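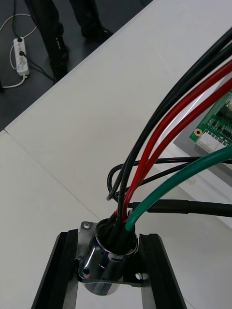 Station 11, wrist view, with the fitting in the grip.

The arm stopped at cycle 557. It had stopped at the same point in the run before, and each time the log gave the same line: grip force out of range, fingers held, operator required. Timo Seidel typed the line into the fault sheet and reset nothing.

The procedure at Lunness was clear. On a held part, the operator left the fingers closed, read the force value and called the supplier. Seidel read the value. It was 71 newtons. The limit for a chrome housing with live cables in it was lower than that, and the limit had been set by Gondico, who made the controller and who answered the phone on the ninth ring.

"Is the part damaged?" the woman at Gondico asked.

"The part is fine."

"Then the sensor is wrong."

"The sensor was replaced in December."

She asked for the firmware number. He gave it. She asked him to wait, and he listened to the fan in the cabinet.

He opened the force log for the shift. The curve was flat for more than 633 samples, then rose in small, even steps. A slipping part gave a jagged curve. A crushed part gave a spike. Seidel had seen both and had filed both. He had not seen steps.

He brought up the cable model. The red and black lines were stiff, and the program treated them as if they hung free. Each time the wrist turned, the bundle pushed back on the housing. The controller felt the push, took it for slip and closed a little more. The bundle pushed again.

"It thinks it's dropping it," he said.

"Say again?"

"The cables load the grip. The controller reads that as slip. It tightens, and it never backs off."

There was typing on the line. "We tested that case at Albers."

"With cables?"

The typing stopped.

He wrote the cause on the fault sheet, then the action: slip response off, fixed force, wrist speed at half. Under "risk to persons" he wrote that the release command had been ignored twice with the guard open. He underlined "twice." Then he pulled the tag from its hook, signed it and hung it on the main switch.

"Tastum will want the line back by six," the woman said.

"Then send someone before six," Seidel said, and read her the tag number.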